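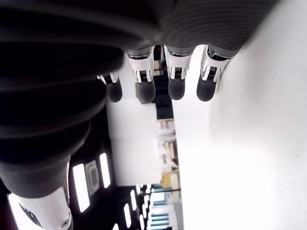
Table Setting and Wiping Tasks – Call for Participants

Retitz is looking for adults to take part in a study of everyday table work at its Cladbridge site. Sessions run through March. The work covers laying out dishes, wiping plates and tabletops with a cloth, and putting items back where they belong.

What you will do

Each session lasts 74 minutes, including a short break. You stand at a white table and work through a printed list of tasks. Most tasks use one plate and one cloth. You repeat each task with the plate in a different position and fold or bunch the cloth as the list directs. Between tasks you fill in a short form on reach, grip and effort.

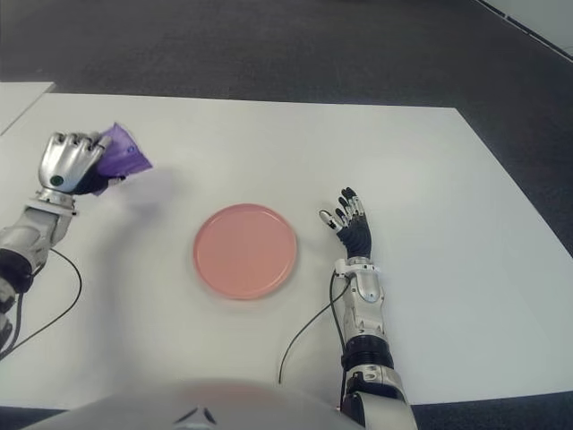 Plate and cloth task, white table.

Who can apply

– Age 18 or over
– Able to stand for up to 40 minutes at a time
– Normal use of both hands, no recent wrist or shoulder injury
– Available for all 5 sessions

Left-handed applicants are especially welcome. No experience in kitchen or cleaning work is needed. Wear flat shoes and short or close-fitting sleeves. Rings and bracelets must be removed before the first task.

Payment

Participants are paid per session, with travel within Cladbridge refunded on production of a ticket. Payment is made by bank transfer after the last session. Those who withdraw early are paid for the sessions they have completed.

How to apply

Send your name, age range, height and preferred hand to the Retitz study desk, quoting reference 3150. Morning and afternoon places are available – state which you prefer.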